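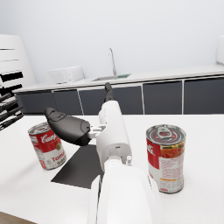
Slide 4: the arm and two soup cans, simulation view

OK, so soup. At Cilelton we were hand-sorting 388 cans an hour at the end of the line, and my wrists still remember it! When Forero came in with the arm in April, five of us moved over to checking labels and dents – same pay, I asked twice. What changed most was the talking. You can chat while you check. (Pause here, ask who's worked a line.) Then go to the Palletside numbers, next slide, and the bit about night shift wanting their radio back.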